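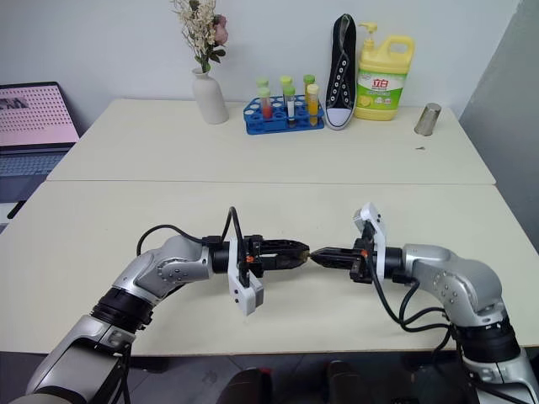

A cake is supposed to have a middle, according to one commenter on the Pellcombe baking forum, and the 546 replies that followed suggest the matter is not settled.

The argument began in February, when Felus, the Tustville bakeware company, brought back its fluted tube pan after years of customers asking for it. The first batch of 1000 pans went on sale at 9 a.m. By lunchtime the shop had 17 left, all of them in a green that the company calls "sage" and the forum calls several other things.

The new pan holds a little less batter than the old one, a fact mentioned on the back of the label in type suited to younger eyes. Bakers who poured in grandma's full recipe found out the other way. Forum members have since posted their oven floors, with captions, and a thread on scraping burnt sugar off a heating element is now longer than the one on frosting.

Felus says the smaller size gives a more even bake and a better crust. It also says that any extra batter makes "a nice half dozen cupcakes," which did not go over well with people who had bought a tube pan in order to stop making cupcakes.

Thái, the small bakery across the street from the Felus shop, has taken a practical view. It bakes its coconut pound cake in the old pans, bought secondhand and dented to varying degrees, and has no plans to switch. It did put a sign in the window in March offering to swap a slice of cake for any unwanted original. The sign came down after two days — the bakery had run out of shelf.

A petition asking for the old size has 742 signatures. Felus says it is listening, and that a larger pan is being tested for the fall. It will be sold alongside the current one, at a higher price, and the first color will be sage.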